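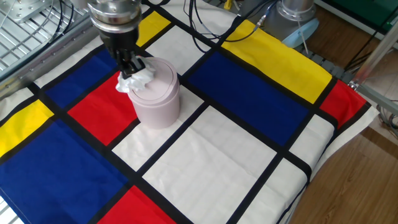
Chang-ho Yeo wrote:
> Bristineo says the new filter cuts list spam by 341 messages a month.
> I vote we switch before December.

341 compared to what? Their page never says which month they started from. We have 3,000 subscribers, and I see maybe one junk post a week. Urneo made the same kind of promise and ate 2 of my replies.
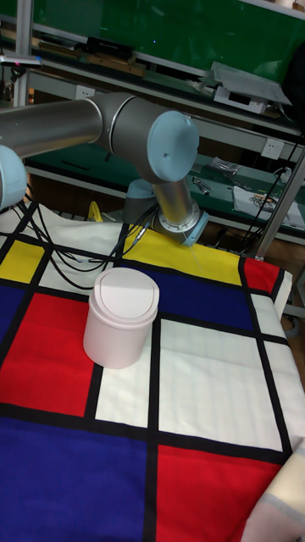 Archive page last changed: December, 9:14 pm

I'd want to see the held messages before I vote for anything. Can someone on the Ki server pull the log? If real posts are in there, count me as a no.

Alen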